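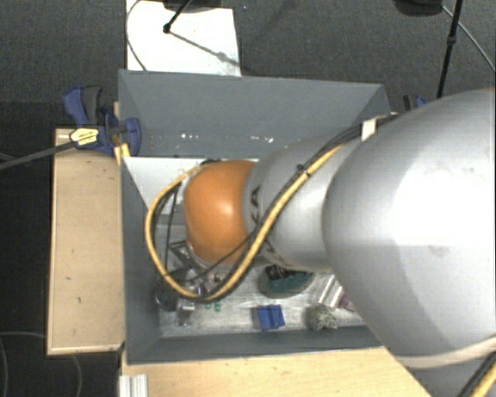

I need some advice on storage bins for mixed small stuff. We cleared out the back half of the garage in February and I ended up with a pile of items that don't belong to any one category - tape, brushes, spare hinges, garden gloves, half-used tubes of caulk. My plan was to put everything in deep bins on a steel shelf and label the fronts. The gray one has sloping walls, and even with only a small collection of things in it you are reaching a long way down. It also has some small white marks low on the back wall, in two clusters, and I would like those gone before I stick a label anywhere near them. So I have two things to ask. Is there a sensible way to divide up a deep bin when the walls aren't straight? And what takes marks off gray plastic without leaving a shiny patch? Mine came secondhand from a shop clearance at Volledell and there is no label on them saying what kind of plastic it is. I have 10 in total and would like to keep using them if I can.
Damian Nowakowski, May 2019

Gorazd Krasniqi
I have used bins like this for years, first in a stockroom and now at home. The slope is there so the empties nest, and it does make dividers a pain. A straight piece of board cut to the width at the top will not go down, and one cut to the width at the bottom falls over. You have to cut it to the taper.

Take a piece of cardboard, stand it in the bin and trim it until it touches both sides all the way down. Then trace that onto thin plywood or corrugated plastic. One template should do for all of them if they are the same model. Check before you cut, though. I had two bins that looked identical and one was narrower at the base.

Don't glue the dividers in. I run a strip of foam weatherstrip down each edge and push them into place. They hold well enough for gloves and brushes. Hinges will shove them over, so put the hinges in small open boxes and stand the boxes in the bin.

As for depth, I raise the floor. An upside-down tray in the bottom brings everything up to where you can see it. You lose some room but you weren't using it.

For the marks, start with warm water and dish soap and leave it a while. If they are paint or label glue they may lift with a plastic scraper. If they turn out to be scratches, soap won't do anything and I would leave them alone. Don't sand it. The sanded area will be a different gray from the rest and you will look at that instead.

Zeklow
just get drawers. deep bins are for footballs

evimis_482
Agree with the cardboard template. I would add that caulk tubes shouldn't go in with the rest at all. Stand them upright in a narrow box, tip up, or you will have something worse than white marks to clean.

On cleaning, a melamine sponge works on gray plastic but go lightly and try it on the underside first. It is a very fine abrasive and it can change the finish. Rubbing alcohol is good for label glue. I would keep acetone away from it as you don't know what the plastic is, and some kinds go soft.

Also, if you put labels on a sloping front they face slightly down when the bin is on a high shelf, and that helps. On a low shelf you can't read them without bending. I hang tags from the rim on my bottom row - string and a hole punch, nothing fancy.

Damian Nowakowski
Thanks. I will cut a template this weekend and try soap before anything else. Gorazd, how thick was the weatherstrip?

Gorazd Krasniqi
Quarter inch, the soft kind with adhesive on one side. Cut the divider a little narrow to allow for it.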